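Flilgate announces "Raluline", a drama series in two seasons by Bontu Abdella

For release in November 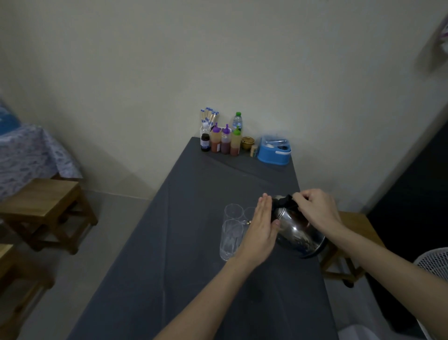
What is "Raluline" about?

The series follows two sisters who come back to the river town of Woo after their father's death and find that he has sold the family ferry. The older sister wants to buy the boat back. The younger one wants to know why he sold it, and to whom. The whole story is told during one winter, when the river is too high for most of the boats.

Flilgate, the independent production company, is pleased to inform the press that filming of "Raluline" has started. The series has 16 episodes, divided into two seasons of eight episodes each. Both seasons are being filmed together, so the audience will not need to wait long between the first and the second.

The writer and director is Bontu Abdella, who is known to festival visitors for her feature film "Drosis". It is her first work for television. She has written all the scripts herself and will direct the opening and the closing episodes of each season. The directors of the other episodes will be presented at a later time.

"I had this story with me for many years, but always as a film," says Bontu Abdella. "When I tried to make it short, the mother disappeared, then the ferry pilot disappeared, and I was left with two sisters who were talking in a kitchen. I like kitchens very much, but I missed the river. With Flilgate we agreed that the story may take the time that it needs."

The cast has 22 speaking parts. Many of them are given to actors from regional theatres, and for several it will be the first time in front of a camera. The casting was done through open readings, in which the actors were asked to prepare a scene from the third episode and also to tell a story from their own childhood. The names of the two leading actresses will be announced together with the first trailer.

The town of Woo does not exist on any map. Its streets are being built on a former timber yard next to the water, and the ferry is a real one, which was repaired for the production and can carry passengers again. The scenes inside the family house are filmed in the studio. Night scenes on the river are planned for the last part of the schedule, when it gets dark early and the crew can begin work at 5 p.m.

The music will be recorded after the filming is finished. Bontu Abdella has asked for a small ensemble with accordion and cello, and there will be no music at all in the first episode until the ferry appears.

Flilgate intends to show the first two episodes to journalists before the broadcast. Requests for these screenings can already be sent to the press office. Please write the name of your publication and say if you also wish to have an interview with the director. Interviews are possible in the mornings only, as filming goes on in the afternoon and evening.

The broadcast dates will be given in a separate release.

About Flilgate

Flilgate produces drama and documentary films for television and cinema. The company also made "Drosis", the first feature film by Bontu Abdella.

Press contact: Flilgate press office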